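# The letters of Ferotthorpe

In Ferotthorpe the post comes at eleven in the morning, and on most days the van stops only at the bakery and the school. On Thursday it stops also at a narrow green house behind the church, where Mogens Grímsdóttir receives more letters than the rest of the street together.

She is 71 years old and was for a long time a teacher of geography. Now she writes letters. She belongs to a circle called Itari, which has 224 members and only one rule: every letter must be written by hand and must get an answer before the next new moon. It is permitted to be boring. Mogens told me this twice, so I understood it was important to her.

"When I was young I thought a letter must have news in it," she said, and pushed the sugar towards me. "Then I had no news for a whole winter, and I wrote anyway. Those are the letters people kept."

I had come by bus from Rallura, a journey of 2 hours with one change, and I expected to meet a person who complains about telephones. Mogens has a telephone and likes it very much. She uses it to look at the weather in the towns where her friends live, so that she can ask a proper question about the rain.

The paper is a more serious matter. She buys it from Tuominen, a small shop by the harbour in Rallura, where it is sold by weight from a long drawer. It is slightly rough and takes the ink slowly. With a fast pen it makes small blots, and for this reason the members of Itari write slower than they would like. One sheet is enough for a normal letter. For a sad one Mogens takes two, and she leaves the second half empty if she has nothing to say there.

Many letter writers have a favourite place. Some need a desk and a closed door. Others write in the kitchen while the soup is cooking, and you can smell it later on the envelope. A surprising number of them prefer the bed.
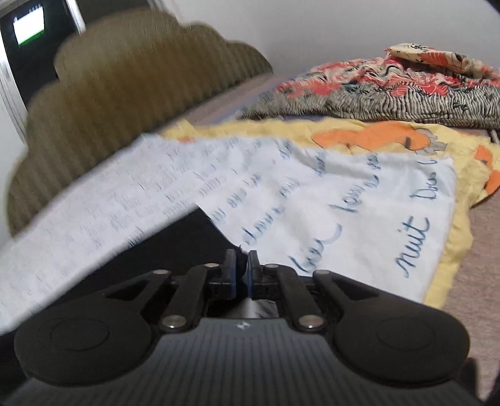 *Paper on the bed, between the bedding.*

Steinar Steinarsdóttir is one of those. She is the youngest member I met, and she joined in May, after her grandmother died and left behind a suitcase of letters from people the family did not know. Steinar decided to write to all of them. There were 8 addresses that could still be read. From 3 of them she received an answer, and one of these answers was eleven pages long.

"He described how my grandmother danced," she said. "I did not know that she danced."

She still writes to this man. He lives on the coast and grows beans, and he sends her a few in each envelope, although the post office has asked him to stop. She has planted them along the wall of her building. In the evening she sits with her knees up and a hard book under the sheet, and she writes until her hand is tired. Her handwriting goes downhill to the right. She was ashamed of it at school, but Mogens says she would know it from the other side of the street.

I asked both women what one should do with old letters. Steinar keeps hers by colour, so she never finds anything. Mogens ties them with kitchen string, one bundle for each person, and when a person dies she reads the bundle once from the beginning and offers it to the children. Not all of them want it. Then it goes back to the cupboard under the stairs, where it is dry.

Before my bus left she gave me four sheets of the rough paper and an address in the north, belonging to a retired ferry cook who had been waiting for a new correspondent since the spring. I wrote to him the same week. I told him about the bus, and the sugar, and asked if it was raining.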